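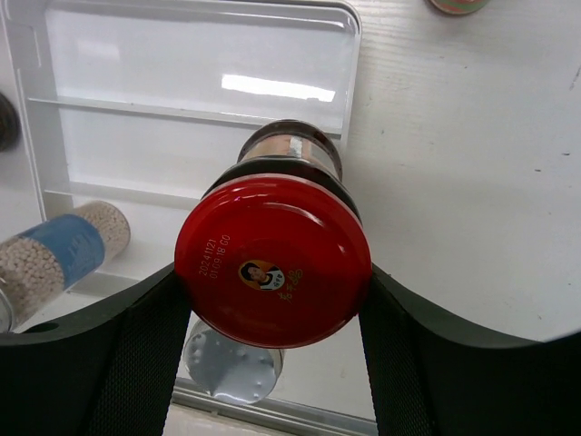
Department of Retail and Small Business Studies

Selling Gifts Online, Unit 2: Returns, exchanges and the person who never placed the order

Okay, last time we got as far as the order confirmation email and then ran out of room time, so I'm picking up right after it. The parcel has gone out and somebody has opened it. Now they want to send it back.

For most shops that's a fairly simple conversation. For a gift shop it gets messy fast, as the person writing to you usually isn't the person who paid. I used to answer the email inbox at a baby gift store (blankets, bibs, little knitted hats, you name it) and I'd guess I spent more of my mornings on this one problem than on anything else. So these notes are slanted toward baby gifts, but most of it works for candles or socks too.

Who's who

Let's agree on words before we start, or we'll confuse each other. The buyer paid. The recipient opened the box. The refund, by default, belongs to the buyer, and it goes back to the card they used. The recipient may get an exchange or store credit, if your policy says so. If your policy says nothing, you'll end up deciding it fresh every time somebody writes in, and you'll decide it differently on a tired afternoon than on a good one. I certainly did!

Our running case is Flornlow, the make-believe-you-work-there shop from the Porkik workbook. You have their policy page in your packet. Read the paragraph on gift returns twice. It says recipients can return "any unused item with proof of purchase." Fine, but what proof does Grandma's gift come with? She threw the invoice away, or she asked you to leave it out because it had the price on it.

Gift slips

The usual fix is a gift slip: a bit of paper in the box with the order number, the item name and no price. I like these a lot. They cost next to nothing and they save a long email chain. Put the return deadline on the slip as a real date if your system can do it. "Within 30 days" sounds clear until you ask yourself, thirty days from what? The order? The delivery? The shower? People buy early for babies, sometimes months early, and a window that starts at the order may be closed before the wrapping comes off.

Some shops stretch the window for gifts, and lots of shops stretch it for anything bought in December. Both are good practice. Just write down the last day plainly, and make sure the website, the slip and the confirmation email all agree with each other.

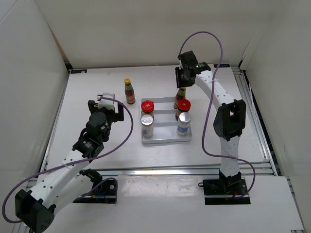
Bottle and jars on a white tabletop, with a divided tray.

Sets and part returns

Now for my favorite headache — the set. Flornlow sells a blanket, hat and mitten set for $49. The recipient loves the blanket and already has four hats. Can she send back just the hat?

You've got a few ways to go. You can say sets come back whole or not at all, and plenty of shops do. You can allow a part return and credit the hat at a price you've fixed beforehand. Or you can offer a swap for a different size or color and leave the money out of it. What you shouldn't do is credit the hat at its separate shelf price, because the buyer got the set at a discount, and if she sends everything back one piece at a time you'll have handed out more than you took in. Sounds silly, but go and try it with the price list in your packet and see what you get.

Ozan Saraç raised a good point about this when he visited the evening group. His view was that a shop should decide the part-return value on the same day it decides the set price, and keep both on the same sheet. I'd never done it that way and I wish I had.

Hygiene and safety items

Some things you may not want back once they've been opened: pacifiers, teethers, bottles. Say so on the product page itself, near the button, and don't leave it for the policy page alone. Faulty items are a separate matter. A "no returns on opened teethers" line is about changes of mind, and it shouldn't be used to wave away a teether that arrived split. Rules differ from state to state, so check yours before you copy anybody's wording, mine included.

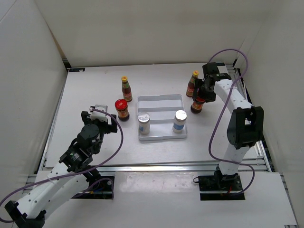
The other thing to get on the product page is who pays the return postage. I've seen this buried at the bottom of a policy under three headings, and it always ends in a cross email. A boxed blanket set weighs 800 grams packed, in the Flornlow case, and sending that back can eat a good chunk of what the recipient was hoping to get in credit. If the shop pays, say so loudly, it sells things. If the recipient pays, say that just as clearly.

What I'd like you to write

Rewrite the Flornlow gift returns page. Cover the gift slip, the deadline, sets, opened hygiene items and postage. Keep it under 3000 characters, spaces included, and write it for a new parent reading on a phone with one hand. Use the Biletti page in the packet for comparison — the tone is lovely but see if you can find the deadline in it.

Then write a short reply to this message: "Hi, my aunt bought us a set from you and the hat is too small. I don't want her to know. What do I do?" You'll need to think about which emails your system sends to the buyer automatically. A refund notice landing in the aunt's inbox would be a rotten way for her to find out.

Hand in both pieces on paper at the Messina Building office, or send them to Ignacio Escobedo, who is marking this unit with me. Please put your name on each page. Bring the price list again next time, we're moving on to damaged parcels and we'll need the shipping column.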